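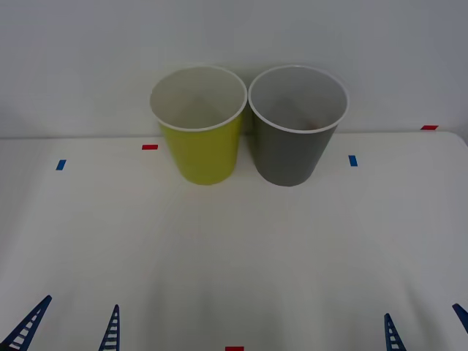 How many times can I use a paper cup before I throw it away?

For dry things, as long as it keeps its shape. For cold water, the same day only, and for coffee or tea I use it one time.

I keep paper cups in my kitchen and also in the small workshop, and over the years I collected some habits with them. Maybe they are useful for you too.

Choose two colors

When guests come, I put out two colors, for example green and gray. One color is for water, the other for juice. People remember their color much better than they remember where they left the cup. Before, I wrote names with a pen, but the pen rubs off on the fingers and the children exchange the cups anyway.

Separate them without damage

New cups stick together in the stack. Do not pull at the rolled rim, it opens and then the cup drips at the mouth. Hold the lower cup near the base, turn the upper one a little, and it comes out. My neighbor Biljana Mladenović squeezes the stack gently first, and this works also.

Look inside before you pour

A cup which stood open on a shelf collects dust, and sometimes a small spot of something. With a white inside you see it quickly. I don't try to wash it, I move this cup to the workshop. The paper gets soft at the seam after washing, even when the outside looks fine.

Where to store them

Mouth down, in a closed box, far from the stove. Steam is bad for them. I had a pack of 113 cups from Favden above the kettle, and by February the bottom ones were soft like old cardboard. The next pack stayed in the hallway cupboard and was good until the last cup.

Tape on the table

If you sort screws, seeds or beads in cups, put short strips of colored tape on the table where each cup should stand. It sounds like too much order, but when the telephone rings and you come back, you know what belongs where. I use red tape for things still to sort and blue for finished. Take the tape off the same evening – after some weeks the glue stays on the surface, and then you need a little cooking oil and a soft cloth.

Small jobs for used cups

- Seeds: make three holes in the base with a thick needle and stand the cup on a saucer.
- Paint: a cup is good for up to an hour with water paint. For thinner I take a glass jar.
- Screws: fill it only half, because a full cup falls over easily.
- Brushes: a cup is too light for long handles. Put some gravel in first.

Volker Rathjen wrote to me that he freezes soup in paper cups. I tried it one time and the cup tore when I took the soup out, so I stay with plastic boxes for that.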